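The Night Ferry to Lumalville
DVD, PAL, Region 2
Duration: 80 minutes, plus 32 minutes of extras
Black and white, with a colour bit
English and Hungarian, optional subtitles
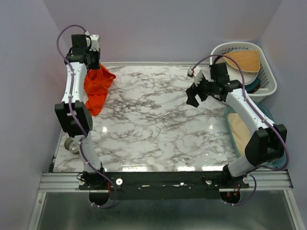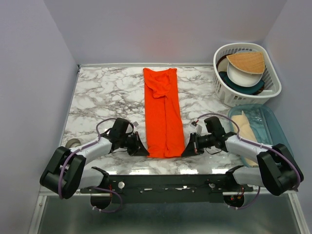
Orange-red cloth on the marble-patterned top.

Viktória Bárány's documentary follows the last winter of the Dandeo river ferry, a vessel that carried 100 passengers in theory and a good many more on market days. Former deckhand Vilmos Fekete narrates, and is still cross about the February timetable.

Extras include a silent reel of the Fodor landing stage, restored with great care, in which very little happens. The colour bit is a retirement party.

Pamia pressed 2,000 copies and would like the shelf back. Plays on any Region 2 machine, including the one in your loft. Discs that arrive cracked are replaced. Discs found dull are not.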